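I finally sat down on Friday night with the Truka documentary, the one my sister has been texting me about since spring, and I've been humming ever since. If you missed it, it follows the folk band Truka through the winter they made their second record, told mostly by the people who were standing just out of the spotlight. The bus driver gets more screen time than the drummer! I loved that.

I should say that I came to Truka the way a lot of people my age did, through a cassette somebody else's older brother had worn half to death. I knew the songs by number before I knew what any of them were called. So I was nervous about seeing the whole story laid out, in case it took the shine off. It didn't, mostly.

The best thing in it is Mbali Sibiya, who sang harmony on the record and then went home and taught school for 30 years. She sits at her kitchen table with a mug of tea and talks about the night they recorded "Ernar," and she is so funny and so plain about it that I went back and watched that part again before the film was even over. She says they did 54 takes and that the one on the record is the second. The rest were the producer being scared. I had to get up and walk around the living room after that one (the dog came with me, thinking it meant a snack).

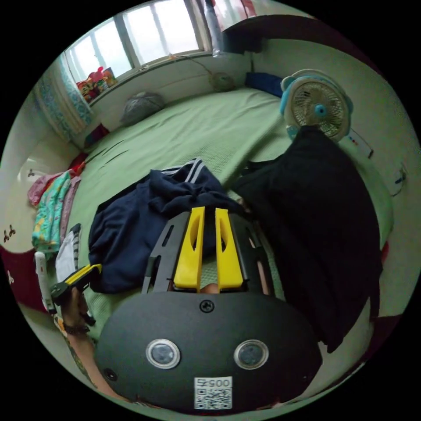
**Jolene Lockyer**
*Writer, listener, keeper of this blog*

Now, the part I wasn't so sure of. There's a long stretch in the middle about the falling-out with the label, Hinojosa, and it goes by in a blur of letters and lawyers. My husband got up to do the dishes and came back and hadn't missed much. I would have traded all of it for five more minutes of the old club footage — grainy, dark, half the crowd talking right over the music, and then the first chorus comes around and they just stop.

I also wish they'd let a song play all the way through. Just one! Every time I got settled in, somebody started talking again. Morven Guthrie directed it, and she made that lovely film about the ferry musicians a few years back, where the songs were allowed to take their time, so I know she can do it.

Still, I cried at the end, when they play the reunion show and Crisanto Buenaventura forgets the second verse and the audience sings it for him. He just stands there with his hand on the microphone stand, grinning.

It's showing again in October at the library, in the big room downstairs, and I'm going to take my mother, who claims she never liked them and knows every word. If you've seen it already, leave me a comment and tell me which song you had in your head the next morning. Mine was "Sekura," and it still is.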